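Sorting the block bin: notes from the toy library
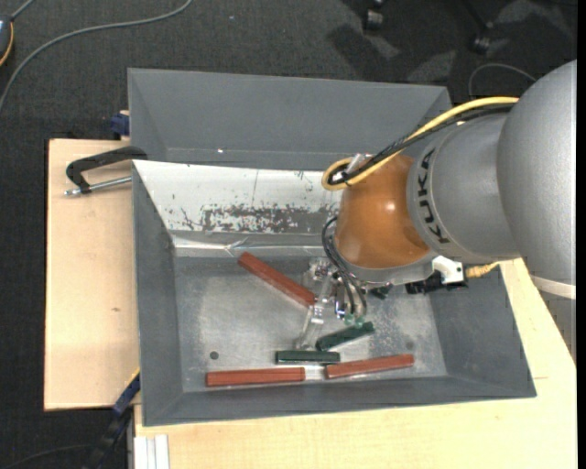
Red and green long blocks in the gray metal bin.

Many families in Clullville know our toy library on Ernard Street, but not everybody knows how much of our time goes into blocks. Dolls and puzzles come back in one piece, mostly. Blocks come back mixed, and sometimes they come back with one sock and a spoon. This month I want to write a little about how we keep them, because several parents asked me at the desk and I did not have time to give a proper answer.

The long blocks are the ones most borrowed. Children use them for roofs and bridges, and the older ones make train stations with them. We lend them in sets, each set in a cotton bag with a number sewn on it. When a bag returns, we do not put it directly on the shelf. The blocks go first into a bin, and there they wait until they are looked at, wiped and put with their own color again.

Before, we used cardboard boxes for this. They were light and they cost nothing, but the bottoms became soft and the corners opened after one winter. In March we changed to metal bins with sloping walls. I was against it at the beginning, I must say, because of the noise. A full bag of blocks falling on metal is not a pleasant sound at 8 in the morning. Now I have changed my opinion. The walls go down at an angle, so the pieces slide to the middle and you do not have to scratch in the corners with your fingers. The floor of the bin already has scuffs, but a metal floor can have scuffs and still be a good floor.

For the noise we found a simple solution – put the bag inside the bin first, and open it there. Please do the same if you help us on a Tuesday.

How we sort

We take out one color at a time. It is tempting to pick up whatever is nearest, and I did it like this for years, but then you have small piles everywhere on the table and somebody puts an elbow in them. With red and green it goes quickly. With the natural wood sets from Magalhães it is slower, as the pieces differ only in length and you have to hold one against the other.

Each block is turned over once in the hand. We look at the ends, where the paint is hit most often. A small chip is no problem. If the end feels rough, the block goes in the repair tray and we take a new one from the spare drawer. At the moment we have 15 spare green ones and only 2 red, so if you have red long blocks at home behind the sofa, this is a good week to look there.

Then we wipe. A cloth with warm water and a drop of dish soap is enough, and after it a dry cloth. Please do not soak them at home. We know it is done with good intention, but the water goes into the ends and the paint lifts, and we have lost a whole set in this way. The dishwasher is also not a good idea.

If a piece is missing

You do not pay for one missing block. Write it on the card in the bag, so the next family does not search for it, and we will fill the set. When more than 7 pieces are missing we ask you to speak with us, and usually the blocks are found the same evening. Under the car seat is a popular place.

If you find a block which is not ours, bring it too. We have a shoebox for the ones without a family, and some of them have been matched after a very long time.

Changes for the shelf

The block shelf moves to the left of the door, where the Nallance puzzles were. The puzzles go one shelf higher. This is for the small children, who can reach the bags by themselves and enjoy choosing the number. The heavy sets stay on the bottom, and we ask that an adult carries them to the desk.

The loan time stays the same, two weeks, and you can extend it one time if no other family is waiting. Bags can be returned during opening hours only. Please do not leave them on the step – last month one stood in the rain all night, and we are still drying the bag on the radiator.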